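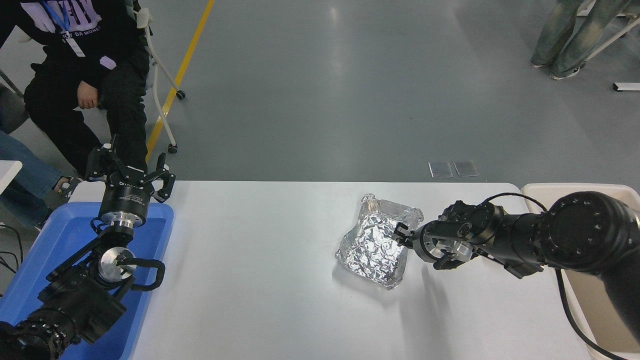 Mumier Folding Table Review: One Summer of Cookouts Later

I've now owned the Mumier folding table since the spring, and I've been promising a few of you a proper write-up since I mentioned it in my potato salad post. So, here we go!

A bit of background. My old card table gave up in the middle of a birthday lunch (one leg went, the lemonade went with it) and I wanted something I could wipe down, carry by myself and leave on the porch overnight without fretting. I looked at two. The Stirkberg was prettier, with a bamboo top and little leather pulls, but it came in at $112 and I know what my family does with barbecue sauce. The Mumier was $82 with free delivery. Sold.

It showed up on a Friday in a box my neighbor could have hidden a kayak in. There's nothing to put together except four rubber feet, and one of mine was already missing. I emailed Mumier and they mailed me a whole new set in around 5 days with no fuss at all, so now I have spares rattling around in the junk drawer.

The top is plain white plastic with a very slight pebbly texture. I was worried about that texture, to be honest with you, as I pictured myself scrubbing mustard out of it with a toothbrush. It hasn't been that bad. Ketchup, coleslaw juice, melted popsicle – all of it came off with dish soap and a sponge. Blueberry pie left a faint purple ring that I had to go after with baking soda, and I can still find it if the light's right. Turmeric is another story. If you make a lot of curry, put a cloth down.

What about hot stuff? The leaflet says to use a trivet, and I mostly do. I did put a foil pan of baked beans straight down on it once in August, fresh off the grill, and there's now a soft dull patch about as big as a coaster. It doesn't feel any different under your hand but I know it's there. My own fault.

Folding it is where I have my gripes. The legs lock with a sliding metal ring, and two of the rings on mine are stiff enough that I have to push with the heel of my hand. My friend Philomena Gyamfi has the same table and says hers slide like butter, so maybe it's luck of the draw. A tiny bit of cooking spray helped. The center latch, on the other hand, is great, and so is the handle, which is wide enough to get all your fingers through. I can carry it from the garage to the yard in one go with a bag of charcoal in the other hand.

Is it steady? On the patio, yes, very. On grass it's fine until somebody leans on a corner to tell a long story, and then you'll want to grab your drink. I've cut up a whole watermelon on it (on a board, please) and it hardly moved.

Size-wise I can fit six adults around it if they like each other, or use it as a buffet with plates at one end and everything else in a line. I keep a Bitimik clip-on cloth for it when company's coming, the one with the elastic corners, and it fits without bunching. The Ayaaba one I tried first was too short by a hand and made the table look like it was wearing a crop top.

A few of you asked about winter. I haven't left it out in snow so I can't say. It did sit through a solid week of rain with no rust on the hinges, though some water got inside the legs and dribbled all over my shoes when I tipped it up.

Would I buy it again? Yep. I'd give it four stars out of five, with the missing one for those stiff rings. If yours came with a foot missing too, email them before you go hunting through the packaging like I did!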